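# About Dostano

Dostano supplies and maintains commercial dishwashing and glasswashing equipment for cafes, schools, aged care kitchens and community halls. The company also tests rinse water, sets chemical dosing and trains kitchen staff in rack loading and drying.

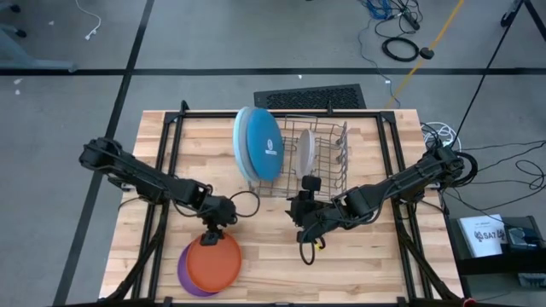

## What we do

Our work falls into four areas: equipment supply, scheduled maintenance, water treatment and warewashing assessment. Most clients come to us for one of these and add others as their equipment ages.

We supply undercounter, passthrough and rack conveyor machines. We don't manufacture them. Selection is based on peak load, available power, incoming water temperature, drain height and bench layout. A machine rated for a high number of racks per hour will not reach that figure if the inlet side has no room for scraping and sorting, so the bench layout is drawn before a model is quoted.

Scheduled maintenance covers wash arms, jets, door seals, pump seals, thermostats, elements, solenoids and dosing lines. Parts replaced are recorded against the serial number of the machine. A copy of the record goes to the client and another stays with us for the life of the equipment.

## How the company started

Dostano was set up by Kylie Cosgrove and Gülizar Sezer. Kylie had worked as a refrigeration and catering equipment fitter. Gülizar had managed the kitchen of a residential college, where the main machine was out of service for most of one winter term while a rinse booster element was sourced from overseas.

The first premises was a single rented bay with one test bench and a three-phase outlet. Early work was almost entirely breakdown repair. Maintenance contracts followed when clients asked for fixed annual costs, and these now make up the larger share of our hours.

The company absorbed Broter, a small water filtration business, when its owner retired. The Broter name is still used on our filter housings and replacement cartridges. Existing Broter part numbers remain valid and can be quoted when ordering.

## Water treatment

Incoming water has more effect on results than most operators expect. Hardness causes scale on elements and jets, high dissolved solids leave spots on glassware, and excess chlorine can mark some metals over time.

We test for total hardness, total dissolved solids, pH and free chlorine. Samples are taken at the machine inlet with the line flushed beforehand. Depending on the result we may recommend one of the following:

- no treatment, with a retest at the next service
- a carbon and sediment filter
- a base exchange softener with a manual or metered regeneration cycle
- reverse osmosis on the final rinse only

Reverse osmosis is normally recommended for glasswashing only. It adds a reject water stream that has to be drained, and on tank water sites this is often unacceptable to the owner.

## Warewashing assessment

An assessment is a written report on how a site collects, scrapes, sorts, washes, dries and stores its crockery. It is carried out over two meal services so that the results do not depend on a single roster.

The assessor measures wash and rinse temperatures with a calibrated probe, checks detergent concentration by titration, and records rack loading. Overloaded racks are the most common finding. Plates of mixed diameter placed in adjacent slots will shield one another from the wash jets, and bowls loaded too upright will hold rinse water in the foot.

Drying is assessed separately. Melamine and polypropylene retain less heat than china and therefore dry more slowly after the same rinse. Sites that have changed from china to plastic tableware often report wet stacking without any fault in the machine. The remedy may be a change in rinse aid, a longer standing time or more rack space on the clean side. Towel drying is not recommended.

Reports are written by Elif Naz Güneş and checked by a second staff member before release. Each recommendation is marked as an adjustment, a repair, a purchase or a training item.

## Our people

**Kylie Cosgrove, Director, Technical.** Responsible for equipment selection, installation standards and warranty disputes.

**Gülizar Sezer, Director, Operations.** Responsible for contracts, scheduling and client accounts.

**Elif Naz Güneş, Assessment Lead.** Food science background. Responsible for the site assessment program and calibration of test instruments.

**Nesrin Güler, Workshop Supervisor.** Responsible for refurbishment, pump rebuilds and the parts store.

**Gráinne Scanlon, Training Coordinator.** Responsible for staff courses and printed operating cards.

The company employs 17 people, including field technicians and two apprentices.

## Refurbished equipment

Machines taken in trade are stripped, descaled and pressure tested in the workshop. Seals, hoses and wash arm bearings are replaced regardless of condition. Control boards are replaced only where a fault is found. Refurbished units are run for 1000 cycles on the test bench and sold under the Kerine label with a parts and labour warranty.

Machines that do not justify refurbishment are dismantled for parts. Stainless steel panels go to a scrap metal recycler.

## Training

Courses are held on client premises outside service hours. The standard session covers start-up, filter cleaning, rack loading, temperature checks, draining and shutdown. A longer course for supervisors adds chemical handling, safety data sheets and fault codes.

Operating cards are printed on waterproof stock and fixed beside the machine. We can supply cards in Turkish, Vietnamese, Arabic and Simplified Chinese as well as English. Other languages can be arranged on request.

## Service area and hours

The workshop and parts counter are open Monday to Friday, 7.30 am to 4.30 pm. Contract clients have access to an after-hours number, which is printed on the service label inside the lower front panel of each machine.

Regional sites are visited on a fixed route. The Avcı depot holds common seals, elements and dosing tubes for the northern part of the route, and technicians restock there before travelling further. Route dates for the period starting in October are sent to contract clients with their next invoice.

## Enquiries

When contacting us about a fault, please have ready the make, model and serial number, the fault code if one is displayed, and the temperature shown during wash and rinse. For new equipment, a floor plan or a dimensioned sketch of the wash-up area is sufficient for a first quotation.

Page last reviewed 26/06/2026.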